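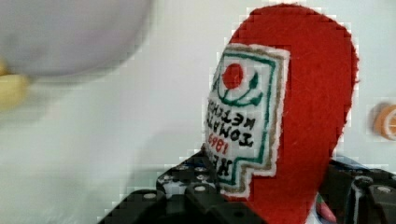 The Pantry That Never Spoils

By Moushumi Weerasinghe

Print this page | E-mail this story

My daughter's toy kitchen was supposed to be a phase. She's 12 now and hasn't boiled a plastic egg in years, and I'm the one who can't walk past a plush grocery without picking it up and checking the stitching.

It started with a plush ketchup bottle, bright red and a bit fuzzy, with a tomato embroidered on a vine. I loved that label right away. The border steps in at one corner, the way a fancy paper label might, and there's a green line following it all the way down. Somebody even put "1869" in red thread under the words. On a toy! I have real bottles in my fridge that got less attention.

So I went looking for other people like me, and there are plenty. Edmund Jasińska keeps 90 pieces of soft food in a glass-front cabinet in his dining room, right where his wife's good china used to be (the china is in the garage, and he'd rather not discuss it). He's a condiment man. Mustards, relishes, a jar of mayonnaise with a lid that comes off and promptly gets lost.

"Fruit is easy," he told me. "Anybody can sew a banana. You want to know if a maker is any good, look at the lettering."

I've been looking at the lettering ever since. Embroidered words hold up beautifully. Printed ones crack after one ride through the dryer, and I say that as the owner of a soup can that now reads OUP. Thread color matters too. Black on white stays crisp, while pale yellow disappears the minute the fabric gets a little grubby.

Konrad Krawczyk makes his own under the name Toltitz, out of a spare bedroom with a sewing machine and more bags of stuffing than I thought a person could legally own. He let me try a pickle. Mine came out looking like a sleeping bag, but he was very nice about it. Round things are the hard part, he said - a bottle wants a flat base and a smooth shoulder, and if you overstuff the bottom it tips over on the shelf all day long.

His cleaning advice is worth passing along. Spot clean with cool water and a drop of dish soap, and never soak a stuffed piece, which takes days to dry in the middle. For fuzz, he uses a cheap fabric shaver on the plain parts and stays well away from anything embroidered. Stray fibers get snipped with nail scissors. I pulled one once and got a hole for my trouble.

As for storage, I've given up on the cabinet idea. Mine live in a wire basket on top of the refrigerator, where my husband Prasanna has twice reached up for the bread and come down with a felt croissant. I have 13 pieces so far, and Konrad says there's a hot sauce coming in November. I've already cleared a spot.

We use cookies to improve your experience on our site. By continuing to browse, you accept our cookie policy.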